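Call for participants: Candumden sound residency and group listening work

Candumden is a small association for experimental and ambient music. We have our rooms in a former linen mill, and since the beginning we have invited musicians who work with tape, field recordings, voice, old synthesisers or anything else that makes a slow sound. For the coming winter we are looking for six participants who want to live and work in our house for 12 days and prepare one long piece together.

The piece has the working title "Canum". It is led by Štefánia Ondrejka (processed cello, tape) and Luzius Oberholzer (organ pipes, electronics). It lasts 61 minutes and will be played two times for an audience at the end of the residency. After this, a recording will be mixed by Miloslav Zelenák and published on our own label, Athumani, in an edition of 200 records.

Who can apply

You can apply if you are 18 or older and you have some practice in making or recording sound. We do not ask for a diploma. You may come from composition, from noise, from church music or from radio, and you do not need to read notation. It is more important for us that you can play quietly for a long time and that you listen to the other people in the room. The common language is English, but please do not be afraid if yours is not perfect. Ours is also not.

We can take one participant who works only with recording and does not wish to perform. Please write this clearly in your application.

What we offer

Each participant receives a fee of 622 euros, paid on the last day. Travel by train or bus is paid back against tickets, second class. We cannot pay for flights. Lunch and dinner are cooked in the house, always vegetarian, and for breakfast everybody helps himself or herself from the kitchen.

You will sleep in a single room on the second floor. The bathrooms are shared between two rooms. Bed sheets and towels are there, so you can leave this space in your suitcase for cables.

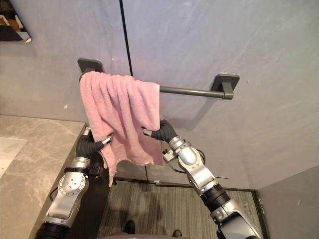

The rooms and the equipment

The large hall has a wooden floor and a long natural echo. It is heated, but slowly, and a warm pullover is a good idea. We have eight loudspeakers, a mixing desk, two reel-to-reel machines and an upright piano which is tuned a little low. Smaller instruments you should bring with you. If you need something special, ask Svetozár Oravec, who is responsible for the technical side, before you apply - he can often borrow things, but he needs time.

Rehearsals are from ten in the morning until four in the afternoon. The evenings are free, and the hall stays open until midnight for your own work.

How to apply

Please send us:
- one page about yourself and your work
- two sound examples, together not longer than 15 minutes, as links
- a list of the instruments or devices you would bring
- a note about food allergies, if you have any

The call opens on November 28, 2023 and closes in the middle of December. Applications are read by Štefánia, Luzius and Matúš Vrabec, and every person gets an answer, also when it is a no. Please write "Canum" and your family name in the subject line and use the contact form on our website. For questions about travel or the rooms, choose "House" in the same form and Matúš will write back to you.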